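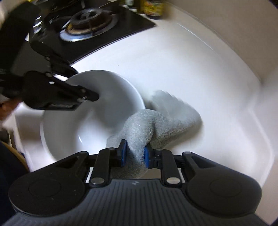 Search stories Go

The Good Bowl

The first thing my aunt did when she got the keys to the apartment in Kimstead was wash a bowl. There wasn't a chair in the place yet. The boxes were still down in the hall, the phone was ringing inside one of them, and she was standing at the big white sink with her sleeves pushed up, washing a bowl that was already clean!

"It's been in newspaper," she said. "All the way from Rorkport. You can't eat soup out of the news."

I was fourteen and starving, and I would have eaten soup out of a boot. But I loved that sink the minute I saw it. It was wide and smooth with round corners, big enough to bathe a spaniel, and the stove was right behind it, so close that you could drain the noodles without taking a step. My aunt said whoever put it there must have been a cook or a very lazy person, and she hoped for both.

"Towel," she said.

I found her the gray one. It had come off a ferry, or out of a hotel in Riltley, depending on which uncle was telling it, and it drank up water like a camel. She twisted it into a rope, pushed it down into the bowl and turned the bowl instead of the towel, round and round, until it squeaked. Oh, that squeak! She could get two notes out of it, a low one for the bottom and a high one for the rim, and if she was in a good mood she'd go back and forth between them like a fire engine.

"Now you," she said.

I got nothing. I got a sort of cough. She laughed so hard she had to lean on the counter, and then she showed me again – thumb inside, fingers under, don't strangle it – and on maybe the seventh try the bowl gave one tiny chirp, and we both yelled.

The man from 888 across the landing knocked to ask if everything was all right. He had a jar of plum jam with him, just in case everything was. My aunt gave him the only spoon we could find and made him stay, and the three of us ate jam standing up, passing the spoon, while the soup came to a boil in a pan he'd gone back to fetch.

It was January and the windows had steamed over completely. He told us which stair creaked and which radiator lied. He told us the bakery, Mwakalinga, sold yesterday's rolls for almost nothing if you came in before the school crowd, and my aunt wrote that on the wall in pencil, right by the light switch, because the paper was packed.

Then it was time to eat, and there was one bowl out, and three of us.

"Guest first," said my aunt, and filled it to the top.

He ate, and she washed it. I dried, and got my chirp. I ate, and she washed it again, and he asked, very politely, if he could have a turn with the towel.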